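In Defence of the Small Bottle of Water
by Mei Bellamy
4/7/20

My mother kept a jug of water on the kitchen table from breakfast until the last dish was dried, and I grew up thinking every family did the same. I've been in plenty of homes and offices since then, and I'm sorry to report that most people keep their water in the fridge, behind the mustard, where they forget all about it until they have a headache at four in the afternoon.

I think we drink what we can see. Put a bottle on the table within reach and you'll have a sip while you're hunting for a word or waiting for someone to ring back. I've worked at the same desk for 32 years (the same job too, more or less) and the days I've felt worst have nearly always been the days I left my water in another room. 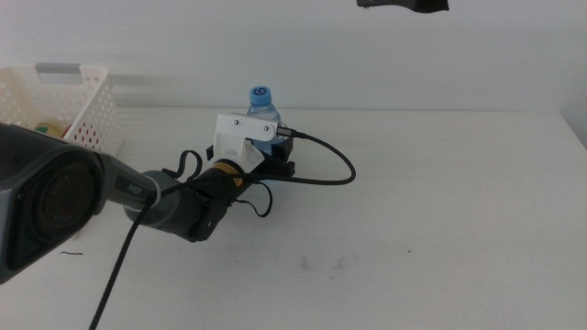 Size matters as well, and this is where I part ways with my neighbours, who are devoted to those enormous flasks with the hours marked down the side. I was given one in May. It holds 1,000 mL, it weighs as much as a cat when it's full, and I found I resented it by lunch. A little bottle gets finished, and then you have to get up and fill it, and your knees thank you for the walk to the tap.

I know the argument against plastic, and I agree with a good deal of it. Buying a fresh one every day is a poor habit and a dear one. My own favourite colour of glass bottle is green, if anyone is asking, and I do wash it every night with hot water and a brush. But I won't scold a person for having a plastic one beside them.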